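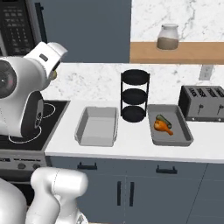 Section 4. Care of Stone Counters and Backsplashes

4.1 Scope

This section applies to all kitchens in the Skusier apartments at Surnusthorpe that have marble or other natural stone surfaces. It covers first use, daily cleaning, yearly sealing and the treatment of stains. Residents whose kitchens were finished in tile should refer to Section 5.

Marble is a soft stone. It scratches more easily than granite and reacts with acids, including those found in ordinary foods. Veining varies from one slab to the next and is not considered a defect under the finishes warranty.

4.2 Before First Use

1. Wipe all stone surfaces with a soft cloth and warm water to remove dust left over from installation.
2. Dry the stone fully with a clean towel.
3. Inspect the joint between the counter and the backsplash. The bead of caulk should be continuous, with no gaps.
4. Record any chips, open joints or loose pieces on the move-in form and return the form to the building office within 11 days.

Note: Fine lines that follow the veining and cannot be felt with a fingernail are natural to the stone and need not be reported.

4.3 Daily Cleaning

1. Remove crumbs and grit with a dry cloth before wiping. Grit dragged across the surface will dull the polish.
2. Add a few drops of mild dish soap to a bowl of warm water.
3. Wipe the surface with a damp, well-wrung cloth.
4. Rinse with a second cloth and plain water.
5. Dry at once, paying attention to the area behind the faucet.

CAUTION: Do not use vinegar, lemon juice, bathroom descalers or scouring powders on marble. Acids leave dull marks, known as etching, that cleaning will not remove.

CAUTION: Never mix cleaning products. Bleach combined with ammonia or with acids produces harmful gas.

4.4 Sealing

Stone surfaces are sealed before handover. The sealer slows the absorption of liquids but does not prevent etching. Residents should test the seal every July and reseal where needed.

To test the seal:

1. Place a spoonful of water on the counter near the sink.
2. Wait 11 minutes.
3. Wipe the water away and look at the stone. If the spot is darker than the area next to it, the seal has worn and the surface should be treated.

To apply sealer:

1. Clean the stone as described in 4.3 and leave it to dry overnight.
2. Open a window or run the exhaust fan.
3. Cover the sink, the cooktop and any wooden shelves with plastic sheeting.
4. Apply Plillemia Stone Sealer with a lint-free cloth, working in small areas.
5. Leave the sealer on the stone for the time stated on the container. Do not allow it to dry on the surface.
6. Buff away all excess with a clean, dry cloth.
7. Apply a second coat after 2 hours if the stone still darkens when wet.
8. Keep the surface dry until the following day.

One 200 ml bottle is sufficient for the counter and backsplash of a standard kitchen. Bottles may be collected from the building office on request. Other sealers may be used if the label states that they are suitable for marble.

4.5 Stains

Blot spills immediately. Wiping spreads the liquid over a larger area. If a stain remains after normal cleaning:

1. Mix baking soda and water to a thick paste.
2. Spread the paste over the stain, slightly past its edges.
3. Cover with plastic wrap and tape down the sides.
4. Leave overnight, then remove the wrap and let the paste dry.
5. Lift the dry paste with a plastic scraper and rinse the area.

Oil stains may need several treatments. Rust stains should be left alone and reported - household rust removers contain acids that will damage the stone.

4.6 Heat and Impact

Place trivets under hot pans. Sudden changes in temperature may crack the stone or weaken the sealer. Do not stand or sit on the counter, and do not cut food directly on it.

Small appliances with metal feet should be set on felt or rubber pads and lifted when moved.

4.7 Repairs

Residents must not attempt to polish, drill or fill the stone. Etching, chips and cracks are repaired by Coutinho, the appointed stone contractor, and all visits are arranged through the building office. Requests should be made on Form 252, giving the apartment number and the location of the damage.

Questions about this section may be addressed to Adalberto Xavier, Building Manager. Warranty claims are handled by Gaëtan Riviere in the same office.

Section 4 last revised November 3, 2018. Earlier printed copies should be discarded.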